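창고방 정리 + 흰색 파이프 조립 사진 모음

2023-08-01

사진 올린다 올린다 하다가 이제야 올림. 다 고르자니 끝이 없어서 2장만. 나머지는 Houda Morsy 씨가 갖고 있으니 필요하면 그쪽에 말하세요. 글은 급하게 쓰는 거라 오타 있어도 그냥 넘어가 주시고.

그날 할 일은 대충 이랬음. 바닥에 깔린 거 치우기, 흰 파이프 길이별로 나누기, 스탠드 다시 세우기, 선반 정리. 순서는 안 지켜짐. 늘 그렇듯이.

1. 바닥

검정 누빔 매트, 흰 파이프, 검은 천 가방, 옆으로 누운 흰색 스툴(작은 테이블이라고 부르는 사람도 있음). 기둥 하나는 똑바로 서 있고 케이블은 아직 바닥에.
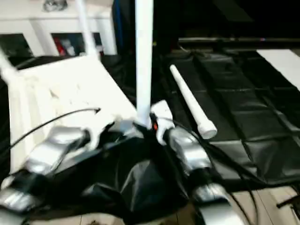
파이프는 Mitsuko Hosoda 씨 방식대로 긴 것부터. 긴 건 벽 쪽, 짧은 건 상자. 연결 부속 끼워진 채로 굴러다니던 것들은 빼지 말고 그대로 두기로 했음. 저번에 다 빼놨다가 다시 맞추는 데 30분 넘게 걸렸거든요. 그 고생을 또 할 순 없지.

길이 표시는 마스킹테이프에 연필로. 유성펜 금지. 흰 파이프에 한번 묻으면 안 지워짐. Boonsong Chuensuk 씨가 알코올로 닦아봤는데 번지기만 하고 더 지저분해짐.

매트는 누빔선 따라 접으면 얌전하게 접힘. 선 무시하고 둘둘 말면 혼자서 못 든다. 가방이랑 같이 넣지 말 것. 가방은 가방대로.

케이블은 8자로 감아서 찍찍이. 고무줄은 여름에 녹아서 눌러붙음. 찍찍이 모자라면 Tawfik 철물점에 있음, 14개 묶음으로 팔아요. 계산대 옆 말고 안쪽 벽.

점심은 김밥. 참치는 일찍 떨어졌고 늦게 온 사람은 야채만 먹음. 미안합니다.

2. 선반 쪽

흰색 칸막이 선반. 위에는 금색 고리 같은 것들, 연두색 네모난 거, 자잘한 알록달록한 물건들. 가느다란 흰 막대도 이쪽에서.

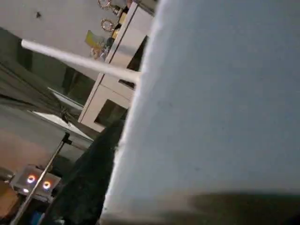 선반은 통째로 옮기자는 얘기가 있었는데 그냥 그 자리에 두는 걸로. 무겁기도 하고 문폭이 70센티라 눕혀서 돌려야 됨. 작년에 Clementina Patrício 씨네 책장 뺄 때 문틀 긁어먹은 기억이 있어서 다들 별로 안 내켜 함.

대신 칸마다 용도를 정했어요. 위 칸은 자주 쓰는 거, 가운데는 조립 부속, 제일 아래는 무거운 거. 장식품은 위에 올려놔도 되는데 한쪽으로 좀 몰아주세요. 먼지 닦을 때마다 하나씩 들었다 놨다 하는 거 은근 일임.

색깔 있는 작은 것들은 뚜껑 있는 통에 넣기로. 통은 Orel 걸로 통일하고 싶은데 같은 크기가 품절이라 8월 지나봐야 알 듯. 그때까진 집에 남는 반찬통 환영. 김치 담던 통은 사양합니다 진심으로.

얇은 막대는 굵은 파이프랑 섞지 마세요. 섞어놓으면 찾을 때 전부 쏟게 됨. 세워두면 자꾸 미끄러지니까 눕혀서 선반 옆에. 묶을 때 너무 꽉 조이지 말고.

남은 일

- 스탠드 받침 나사 조이기. 육각렌치 누가 가져갔는지 좀 돌려주세요
- 스툴 다리 고무캡 사이즈 재기 (Fouad Tazi 씨가 캘리퍼 있다고 함)
- 안 쓰는 가방 버릴지 말지. 지퍼 멀쩡하면 두고
- 선반 칸 라벨. 글씨 잘 쓰는 분 구함, 제 글씨는 제가 봐도 못 읽겟음
- 여분 매트는 Faltico에 빌려주기로 했으니까 버리지 말 것
- 마스킹테이프 더 사기. 넓은 거 말고 좁은 걸로

다음 정리 때는 장갑 각자 챙겨 오세요. 공용은 사이즈가 죄다 커서 손에서 빠짐. 물도 각자. 선풍기는 한 대밖에 없으니 더위 많이 타는 분은 창가 쪽 맡으시고.

아 그리고 분리수거는 파이프 자투리랑 비닐을 따로 내야 된다고 건물에서 연락 왔어요. 같이 내면 다시 들고 올라와야 함. 엘베도 없는데.

빠진 거 있으면 댓글로. 사진 원본은 용량이 커서 메일로는 안 가니까 usb 들고 오시면 복사해 드림.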